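Zona de empleados > Preguntas frecuentes > Automatización
Imprimir | Enviar por correo

Preguntas frecuentes sobre el brazo robótico en las cocinas de planta

Actualizado el 11 abr 2020

Recogemos las preguntas que el personal de cocina y de sala de Fledinard ha enviado al buzón interno desde que se anunció el proyecto. Las respuestas son de Rasha Issa (operaciones) y Tania Bhuiyan (personas y formación). Si su duda no aparece, escriba al buzón indicando su centro y su turno.

¿Qué va a hacer el brazo?

Tareas cortas y repetidas de encimera: coger y devolver utensilios, acercar rollos y envases, colocar tazas en la cafetera y retirar lo que queda fuera de sitio al final del servicio. No cocina, no corta y no maneja aceite ni líquidos calientes.

¿En qué centros se instala?

En 3 centros, empezando por Valente. Los otros dos se confirmarán cuando Valente haya completado dos meses de funcionamiento. Las cocinas que no estén en la lista siguen exactamente como hasta ahora.

¿Se va a despedir a alguien?

No hay salidas previstas por este proyecto. El acuerdo firmado en marzo recoge que ningún contrato se extingue ni se reduce en horas por la llegada del brazo durante su vigencia. Las horas que se liberen en encimera pasan a recepción de mercancía, control de alérgenos y atención en sala, que son los puestos que más veces se han cubierto con horas extra.

¿Me pueden cambiar de puesto sin consultarme?

No. Todo cambio se habla antes con la persona y se comunica por escrito con 15 días de antelación. Si el puesto nuevo tiene un plus distinto, se aplica el más alto de los dos.

¿Por qué se prueba todo antes en simulación?

Porque un error en el ordenador no rompe nada ni hace daño a nadie. Zistemine, el proveedor, construye una cocina virtual y ensaya allí cada tarea antes de autorizarla en un centro. Hasta ahora se han ejecutado 1658 ensayos, de los que 904 corresponden a tareas de coger y dejar objetos. Los resultados se pueden consultar en la carpeta del proyecto, en el apartado de pruebas.
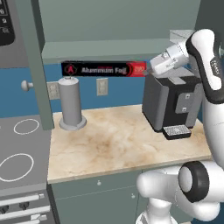
¿Quién decide dónde va cada cosa en la encimera?

Lo decide el equipo de cada cocina, en una reunión previa con Ngọc Nghiêm, que coordina la distribución de los puestos. Una vez acordado el sitio de cada objeto, hay que respetarlo, y eso es lo que más va a notar quien está acostumbrado a dejar las cosas donde le viene bien. En la simulación, el soporte del papel de aluminio está a la izquierda y la cafetera a la derecha, con encimera libre entre los dos, y cada objeto con el que se trabaja puede llevar un rótulo con su nombre en inglés («Aluminium Foil»). Los rótulos solo existen en pantalla. En la cocina real no habrá que pegar etiquetas en nada. Si una cocina quiere otra distribución, la pide y se vuelve a ensayar; el plazo habitual es de una semana.

¿Tengo que saber inglés o informática?

No. El panel que usará el personal está en español y tiene 2 funciones: pausar y reanudar. Los rótulos en inglés los ven los técnicos y quien haga la formación ampliada, que incluye una hoja con las equivalencias.

¿Qué formación voy a recibir?

Una sesión básica de cuatro horas para toda la plantilla del centro, en horario de trabajo y pagada. Trata el paro de emergencia, la zona marcada en el suelo y qué hacer si se cae un objeto. La formación ampliada dura aproximadamente dos jornadas, es voluntaria y da acceso al puesto de referente de automatización, con su complemento. La imparte Mabli Skyrme.

¿Puedo trabajar al lado del brazo mientras se mueve?

En la misma cocina, sí. Dentro de la zona marcada, no. Si necesita algo de ese tramo de encimera, pulse pausa, espere a que se encienda la luz fija, cójalo y reanude. El tiempo que el brazo pase en pausa no cuenta en la valoración de nadie.

¿Quién limpia la zona?

El mismo turno que la limpia hoy, con el brazo apagado. La limpieza de la pinza y de las articulaciones corresponde al técnico de Zistemine. No se debe aplicar desengrasante sobre las juntas.

¿Graba el brazo a las personas?

Las cámaras del puesto apuntan a la encimera. Las imágenes se guardan 72 horas para revisar fallos y no pueden usarse para controlar horarios ni rendimiento. Zinash Fikre, como delegada de prevención, tiene acceso al registro de consultas.

¿Y si se estropea en pleno servicio?

Se pulsa el paro, se avisa a la persona responsable del turno y se sigue a mano. Todas las cocinas conservan sus utensilios y su procedimiento manual. La incidencia se anota en Mavotico al terminar el servicio, no antes.

¿Puedo negarme a participar en la prueba?

La sesión básica es obligatoria por seguridad. Trabajar en el puesto del brazo durante la prueba es voluntario, y quien no quiera debe decírselo a su responsable antes de que se publique el cuadrante.

Imprimir | Enviar por correo
Archivado en: Automatización, Cocinas, Condiciones de trabajo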